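Salora Rice Husk Power Records

12 shares | 3 comments

This is the README for the Salora records, a small collection of data about making electricity from rice husk. The records come from one power plant next to the Ratanaporn rice mill. The mill burns the husk which before was only piled behind the dryers, and the electricity goes to the mill and to the houses near it.

Last edited March 26, 2026.

What is in the collection

There are 4 tables, all as plain CSV files with a header line:

- husk_in.csv – one row for each load of husk that is brought to the boiler, with weight and moisture
- boiler.csv – steam pressure, steam temperature and feed water, one row every 5 minutes
- power_out.csv – the output of the generator in kilowatts, and how much of it the mill used itself
- ash.csv – weight of ash taken out, with the carbon that was left in it

The generator is rated at 650 kilowatts. In normal operation it is kept near 500, because the boiler becomes difficult to control when the husk is damp. Please do not read the lower number as a fault of the machine.

How the values were measured

Husk is weighed on the platform scale of the mill. Moisture is measured by hand with an oven sample from each load, so it is slower and less regular than the other columns. If a sample was missed, the cell is empty. We did not fill it with an average.

Steam and power values are copied from the Wison logger in the control room. The logger keeps local time and it has no summer time change. In June the clock of the logger was replaced, and the rows before this have a small drift, always in the same direction. We left the drift in the data. A column named clock_old is set to 1 for these rows.

Known problems

The ash table is the weakest one. Ash was weighed wet on some days and dry on others, and the note about it was not always written down. Use it for a general idea only.

The plant stops for cleaning of the tubes. During a stop the power table shows zero, and the boiler table has no rows at all. When you join the two tables you should expect this – otherwise the efficiency will look worse than it was.

Negative values in mill_use are wrong. They come from a current sensor which was mounted in the opposite direction. Changing the sign gives the correct value.

Use and sharing

You may use the records for teaching, for study and for your own reports. Please write "Salora records, Brundbridge Energy Group" as the source. If you publish a corrected version, give it a different name, so that people do not mix the two.

The records describe one plant with one kind of fuel. Results for wood chips or straw will be different, and we do not recommend using the boiler table to plan a plant of another size.
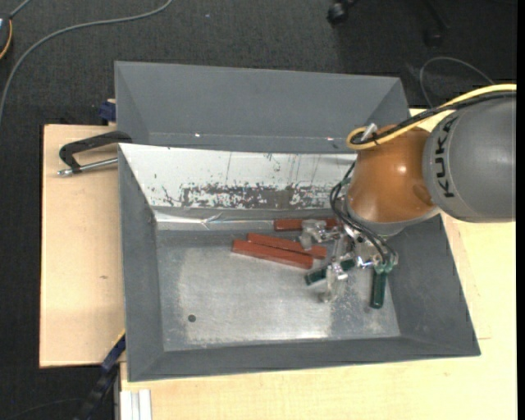
Corrections are welcome at the Brundbridge office. Please send the file name and the row number together with your correction, and we will add it to the next version.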